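Home Play Kitchens Toy Food Care & Cleaning FAQ Contact

Toy Food and Play Cookware: Frequently Asked Questions

These are the questions we get most often at Prarkaris about play vegetables, bowls and pans, whether they are bought from us or already in the cupboard. If yours isn't covered, use the contact form and we will reply by email.

Can children use a real saucepan with toy food?

Yes, and many families and child care centres do. A small stainless steel saucepan takes a lot of knocking about, doesn't chip and can go back to the kitchen afterwards. Look for a rolled rim and a handle that is riveted on firmly. Avoid glass lids and anything with a non-stick coating that has started to flake.

Keep the play saucepan away from the stove. If you cook with the same pan, let it cool completely before it goes anywhere near the toys. Plastic vegetables will soften and mark on hot metal.
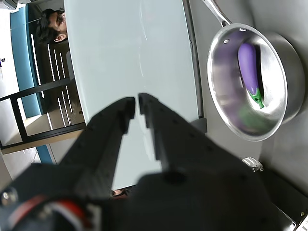

A pan with a long handle needs more room than people expect. On a small table, turn the handle inward so that it doesn't stick out where someone walks past. For children under three we suggest a pot with two short handles.

What size should the vegetables be?

Large enough that they can't fit entirely in a child's mouth. For toddlers, choose one-piece vegetables with no detachable stems or leaves. Check older sets as well, as a stem cap that was tight when new can work loose after a few years. Pull on it firmly. If it moves, glue won't make it safe for a child who still mouths things, so take that piece out of the set.

The vegetables don't need to be to scale with each other. Children will happily cook a carrot that is much bigger than the corn.

How many pieces do we need?

Fewer than you think. A home set can start with four vegetables, a pan and two bowls. Our Caninis starter box has 9 pieces, and the centre box has 200, meant to be divided between several rooms. If you have a large collection already, put most of it away and swap pieces over every few weeks.

Why include bowls?

Bowls give the food somewhere to go. With only a pan, the game tends to end when everything is in it. With two bowls a child can cook, serve, share and tip it all back again. Plain white bowls work well because the colours of the food show up clearly against them.
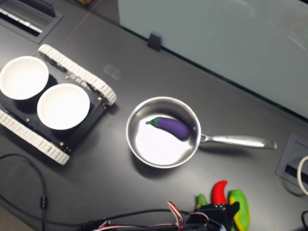
Set the bowls out empty and leave the filling to the children. One vegetable in the pan is enough to get the game going.

Are plastic bowls better than ceramic?

For children under four, yes. Older children can manage ceramic at a table, but not on a tiled floor. Melamine is fine for play, though it does scratch with metal spoons. Don't put it in the microwave.

How do I wash plastic vegetables?

Use warm water and a little dish soap, with a soft brush for the grooves. Corn is the hardest to get clean because dirt settles between the rows of kernels. Rinse and dry with a tea towel, then leave everything out on a rack overnight before it goes back in a tub.

Hollow vegetables with a seam should not be soaked. Water gets in and doesn't come out easily, and mould follows. If you hear water when you shake a piece, or find black specks around the seam, throw it out.

Can they go in the dishwasher?

Only if the packaging says so. The Leemans range is rated for the top rack. The Oltico range is not, and its painted details will fade.

How often should a centre wash them?

Follow your own hygiene policy first. Where there isn't one, we suggest weekly, and the same day for anything that has been in a child's mouth.
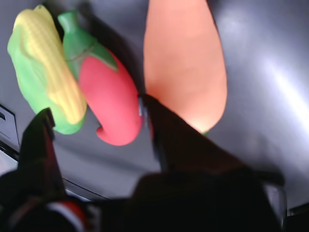

Glossy pieces such as chilies and carrots can usually be wiped between sessions with a damp cloth. Wipe around the base of the stem, where the green part meets the body.

The colours have rubbed off on something. What do I do?

Bright reds and purples sometimes transfer if toys are stored in a hot place, such as a car or a sunny windowsill. Try a paste of baking soda and water on hard surfaces. Store the reds on their own for a while and see if it happens again.

What games can we play with only a few vegetables?

Sorting by colour is the usual place to begin. After that, try naming what is in the pan and what is still on the table. Another simple one is hiding: put one vegetable in the saucepan, gather the others beside it and ask which one is missing. The high sides of a saucepan do the hiding for you, at least from a child's height.
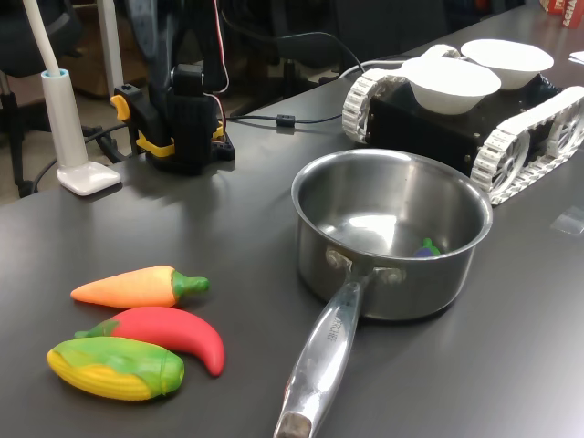
Prarkaris Product Support
Writer, Care and Play Guides

For two children, give one the pan and the other the bowls. They have to ask each other for things, and turns come up naturally.

Do you sell single replacement vegetables?

Yes, for current ranges. Eggplant, corn, carrot and chili are all sold separately. Replacement orders are sent within 7 business days.

Can I return an opened set?

Opened sets can be returned if a piece is faulty. Keep the box if you can, and include your order number.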